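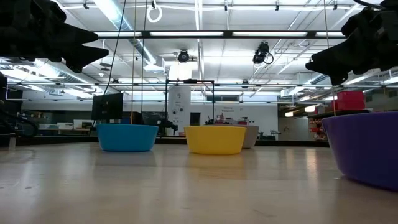 Reading time: 2 min

Midach to Supply Color-Coded Bowl Sets to Ngau Community Kitchens

NGAU, December – Midach, a maker of plastic household goods, today announced an agreement to supply its Moler bowl range to the community kitchens run by the Jindent Foundation. Under the agreement, Midach will deliver 3366 bowls before the end of winter, with a first shipment of 2095 already set aside at its Ngau warehouse.

Search news, products, reports Go

Moler bowls are sold in blue, yellow, gray-white and purple. The Foundation will assign one color to each stage of meal preparation. Blue will be used for washed vegetables, yellow for dry goods and gray-white for cooked food. Purple is reserved for ingredients that must be kept apart on account of allergies.

The system was tested last year at four kitchens operated by the Foundation. Staff there reported that new helpers learned the colors within a single shift and that fewer bowls were left unsorted at closing time. Several kitchens also asked for larger bowls for salads and bread dough – a request that Midach will review in the spring.

"Our kitchens are shared by many people over the course of a day, and clear habits matter," the Foundation said in a statement. "A bowl that tells the next person what belongs in it saves time at every table."

Each kitchen will receive a printed wall chart and a short guide to washing and storage. Replacement bowls may be ordered singly in any color. A further 271 bowls will be held in reserve for kitchens that join the program after the first deliveries.

Kitchens wishing to take part may apply through the Jindent Foundation office in Ngau.

4 shares | 0 comments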